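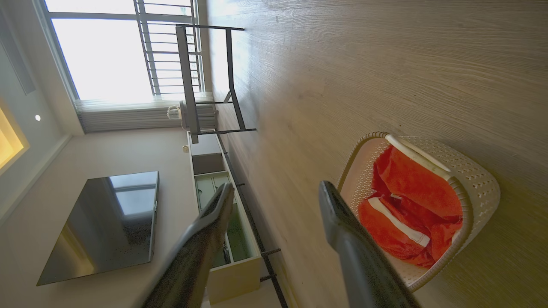

The wrist camera's view with the gripper beside the chair. Floor on the right, ceiling on the left, orange-red cloth on the chair.

Down Is a Matter of Opinion

By Vaughn Abernathy

I have spent most of February arguing about which way is down. The people I argue with are smart and well paid, and none of us has won.

The trouble started when Ingegerd Moen, who looks after our perception code at Tristwood, proposed that every wrist image be rotated upright before the model sees it. Her case is easy to like. A TV belongs on a wall, a wall belongs beside you, and a ceiling light has no business sitting off to the left. Rotate the picture and everyone calms down, including whoever has to debug it at 4 in the morning.

I am against it. The gripper fingers live in that picture too, and they come in from the same edge every time. It's the one steady fact the controller gets. Turn the room upright and the fingers start wandering around the image like the hands of a clock, and now the software has to work out where its own hand is before it can think about a chair. We would be confusing the robot so that the engineers could feel at home.

Soudabeh Karimi, who writes our planner, takes a third position, mostly to annoy the two of us. She wants the image left alone and the gravity direction passed in as a few extra numbers. I hate how sensible this is. It costs almost nothing, and it lets the planner know that a cloth will hang toward the floor, wherever the floor has gone.

What bothers me more is our viewer. We built a tool for looking through recordings, and someone (me) gave it an auto-rotate button that is on by default. For weeks we reviewed tidy, upright rooms while the model was being fed sideways ones. One batch held 1656 clips, and I had opinions about nearly all of them, formed with my head on straight. I found 67 where I'd blamed the planner for a bad approach angle that was plain as day once I switched the button off. Soudabeh has the list. She has brought it to lunch.

So my advice to other teams is dull: look at what your model looks at. Leave the window blown out if it came in blown out. Get a sore neck. The button is off by default now, and Ingegerd has filed a bug against it — "room is sideways," priority high.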